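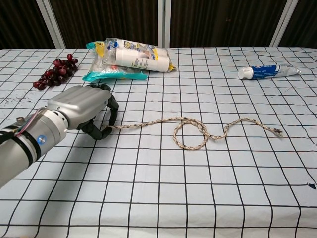 About Stikberg

Stikberg runs the lending and return system that school districts and community colleges use for printed course materials. We do not publish textbooks and we do not sell them. Our software records which copy of which edition is on loan to which student, when it is due, and what condition it was in at the last check.

What we do

Each copy in a district's collection gets its own record. The record holds the ISBN, the edition, the purchase price, the fund that paid for it and a condition grade from 1 to 5. When a book is issued, the barcode is scanned against a student number. When it comes back, the grade is entered again. If it has dropped by 2 or more, the copy goes to a review queue, where staff choose to repair it, charge for it or withdraw it.

Edition control is handled separately from inventory. Publishers often change page numbers and problem sets between printings without changing the title, and a class issued mixed copies loses time. Stikberg will not assign two editions to the same section unless a site administrator overrides the block. Overrides are logged.

Products

Devico is the circulation module. It covers issue, return, transfer between campuses and year-end inventory. It runs in a browser and keeps working offline for up to 9 hours, after which it must connect to sync its records.

Gralon is the planning module. It compares enrollment forecasts with usable stock and produces a purchase list by course. It accepts enrollment files in CSV format from most student information systems. Gralon can be licensed only together with Devico.

History

The company began as a contract project for the Simões school group, which needed to account for 3,225 copies spread over two campuses. The first full count found 2,057 of them on the shelves or on valid loan. The rest had no usable record. Simões still uses the system and tests each release before it goes to other customers.

Data and privacy

Student records stay the property of the district. We store student number, grade level and section, and no home address or date of birth. Loan histories are deleted at the end of the retention period set in the contract. Exports are available at any time in CSV or XML and carry no fee.

Support

Phone support is open from 7 a.m. to 6 p.m. Central, with hours extended to 9 p.m. in August and in the last half of May. Major releases ship in July. Release notes are posted on the customer portal before installation, along with the list of known issues.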